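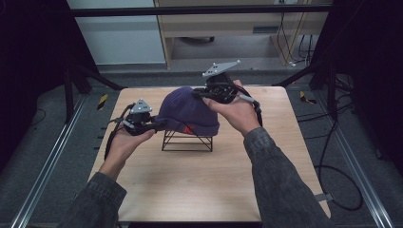
3 min read

4.2 How fans learn the chants

Fan chants turned out to be the richest part of our material, and we were delighted by how much care goes into them. When the pop group Corham announced its February concert in Lullport, fans began sharing chant guides within hours. We collected 42 of these guides and compared them line by line with what the crowd shouted on the night. The hall held 3000 people, and on our recordings the main chorus chant comes through almost word for word as written – a wonderful thing to hear!

The verses were another matter. Guides often disagreed on where to shout the members' names, mostly because the live version of "Gajewski" has a longer opening than the studio track. In those places the crowd split into two camps for a few bars and then fell back together at the drum break.

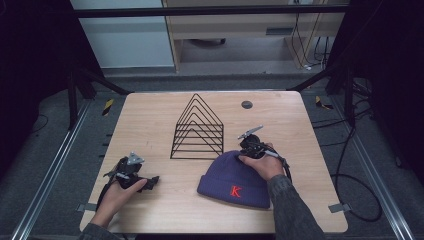 Figure 3. Purple knit beanie and black wire rack on a light wooden tabletop.

We also surveyed 400 ticket holders through the fan forum Gradico. Most had practiced with a friend or a sibling, often in the car, and many told us they learned the hardest parts in line outside the hall. Newer fans leaned on short videos, while long-time fans liked plain text they could print and mark up with a pen. Several sent us scans of their marked-up pages, and these show small fixes, such as breathing marks and arrows, that never made it into the shared guides. Section 4.3 takes up those private notes.

Shares: 2000 | Comments: 3

mintchorus: The two camps thing is so true, I was in the wrong one the whole first verse

row_k_forever: Will the guides be posted anywhere? I only kept the one I printed.

lightstick88: Please do the encore next – that part was chaos and I loved it

Related
Song order and crowd noise in small halls
Who writes the chant guides?
Waiting in line as part of the show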